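Bread at the Collet Street hall: what changes from November

Members who use the bread table will have seen the notice by the door. This item sets out the new arrangements in more detail, as several people have asked what happens to their standing orders.

Gallberg, the bakery that has supplied us for the past six years, is giving up its delivery round at the end of the summer. The shop itself stays open and the prices there are not affected. It is only the van that stops. Thierry Delaunay rang us with the news in spring and we confirmed it with him in writing on 6 May 2019, so there has been time to look at other ways of doing things.

We asked three bakeries for a price. One did not reply. The second, Hikard, could deliver but only before six in the morning, and the hall is not unlocked until half past seven. The third was Trendela, on the far side of the canal, who can bring bread to us twice a week in the middle of the morning. We have agreed a trial with them starting in November and running until Easter. Between the end of the summer and then, Gallberg have kindly said that orders can be collected from the shop. Annick Huet and Perrine Besson will share the collecting, and bread will be on the table by eleven as usual.

Orders

Standing orders do not carry over. Trendela's list is different from Gallberg's and the weights do not match, so everyone will need to fill in a new slip. Slips are in the tray beside the kettle. Please put your name in capitals and say which of the two delivery mornings you want. If you want both, fill in two slips.

The minimum order for the hall as a whole is 25 items per delivery. At present we order well above that in winter and just above it in July and August. If we fall short, the bakery will still come but will charge for the van, and we would have to add that to the price of each loaf for that week.

What is on the list

There are plain white and brown tins, a sourdough in one size, a rye that has to be ordered two days ahead, and soft rolls. The rolls are sold in packs of 6. We asked about single rolls, as quite a few members live alone and cannot get through a pack, and were told that packs are the only way they can do them at the price. Members are welcome to split a pack between them, but please sort out the money yourselves and put the full amount in the tin.

There is no seeded loaf. We know this will disappoint people. Didier Guillot has asked whether one could be added after Christmas and is waiting to hear.

Keeping rolls fresh

A small tasting was held in the back kitchen and most of the questions were about storage. Soft rolls go stale faster in the fridge than out of it. Keep them in a paper bag inside a bread bin, or in a cloth, and eat them within a day or two. Anything left over should go in the freezer on the day you buy it. Rolls freeze well for around 2 months if the bag is properly shut with the air pressed out. Split them first if you mean to toast them from frozen.

To freshen a roll that has gone a bit firm, wet your hand, rub it over the crust and put the roll in a hot oven for four or five minutes. It will need to be eaten straight away, as it goes hard again once it cools. A microwave will soften it for a minute or so and then make it tougher than before.

Flour on the crust is normal and can be brushed off. Pale patches and small blisters on the top are normal too. Grey or green spots mean mould, and the whole roll should be thrown away, as cutting the bad part off does not get rid of it.

Money

The bread account stood at £1,735 when it was last checked. Most of that is owed to Gallberg and will be paid when the final invoice comes. What remains will be used as a float for the first month with the new supplier. Payment is still by cash in the tin or by transfer, using your surname and the word BREAD. Please do not leave coins on the table itself.

Slips need to be back by the middle of October. Anyone who cannot get to the hall can leave an order by telephone on the usual number.
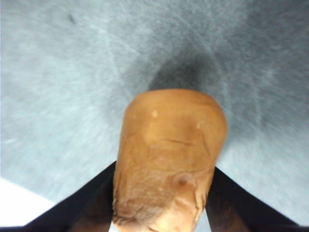 Rhea Policarpio writes: Could the rye be offered as a half loaf? I would order it every week if it could, and I know two others on my landing who would do the same. I am happy to take a whole one and cut it up at the hall if someone can lend me a decent bread knife.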